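Student Project Report: Trial of the Devadus Folding Kit for Small Textile Work

Group members: Rokeya Kodikara, Obaidul Seneviratne, Nilmini Munasinghe
Supervisor: Janaka Sheikh
Last updated: July

1. Why we chose this kit

Our department at Marnthorpe received the Devadus kit on a loan for one term. The seller offers it to small laundries and sewing workshops which want to fold simple pieces by robot but cannot pay for a full industrial line. The kit costs 3,000 pounds without the arms. For this price the customer gets gripper fingers, wrist cameras, the mounting parts and a licence for the folding software. Our task was to use it as a normal customer would use it, and to write down if we can recommend it.

None of us had worked with cloth before. In our second year we did the usual pick and place exercise with plastic blocks, and we thought that fabric would be a little more difficult. It is a very different problem. A block has the same shape after you lift it, but a cloth takes a new shape each time.

2. Installation

The manual promises that installation takes 45 minutes. We needed a full afternoon, and most of this time went on the camera calibration. The printed manual shows an older version of the menu, so the names of the buttons did not agree with our screen. Obaidul wrote to the support office in Tillville and received the correct pages on Thursday. The answer was polite and complete, but these pages should be in the box.

The mechanical part gave us no trouble. The screws are standard sizes and the cable channels are wide enough.

3. Work with printed fabric

We began with plain cotton napkins and then moved to printed pieces. The printed pieces were more interesting for us, as the brochure says that the software "sees any pattern". The wrist camera looks along the fingers, so the operator can check on the screen how the tips stand in relation to the hem.

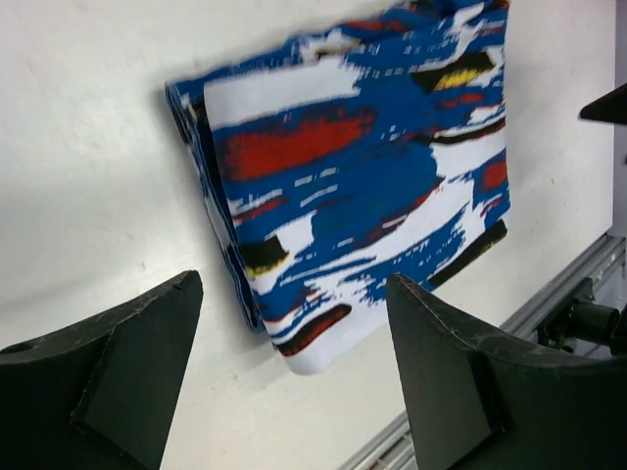 The software looks for the outline of the piece first and for the folded edge second. With a plain napkin the second step is easy. With a strong print in blue and white, with red, yellow and black in it, a line of the pattern can look very similar to a fold. In our trials the program sometimes marked a black stroke of the print as an edge and planned the grasp there. Nilmini found that the setting called "edge patience" helps. We changed it from the factory value to 7 and the wrong marks became rare. The movement also became slower, and a workshop with many pieces per day will notice this.

White parts of a print are the other difficulty. When they lie against a white surface, the outline is weak. The manual recommends a background in a contrasting colour but the kit does not include one.

4. The fingers

The fingers are black with angled faces and a pointed tip. We liked the shape, which can go under a hem without pushing the whole cloth away. With thick folds, where several layers lie together, the tips sometimes took only the upper layers. Rokeya suggested to approach from the closed side of the fold, and after this change the result was better. Marks of wear can be seen on the edges of the fingers. We do not think it affects the grip, but for delicate fabric we would ask the seller how often they should be replaced. The price of a spare pair is not given in the catalogue.

5. Comparison

Our supervisor asked us to compare with the Grimshaw kit, which the other group used last term. We had only their report and 2 short videos, therefore the comparison is limited. Grimshaw has better documents and a simpler menu. Devadus lets the user change more values, and for a student this is more useful. For a laundry owner without a technical person, we believe Grimshaw is easier to live with.

6. Recommendation

We recommend the Devadus kit for teaching and for workshops that fold mostly plain pieces. For printed fabric we recommend it only if somebody has time to adjust the settings for each new pattern. The seller should correct the manual and add a coloured background sheet.

We thank Rezaul Siriwardena from the workshop for help with the mounting parts and for leaving the laboratory open until evening.

12 shares | 3 comments

Related reports
Grimshaw folding kit: report of the other group
Pick and place with plastic blocks, second year
How to calibrate a wrist camera: notes for new students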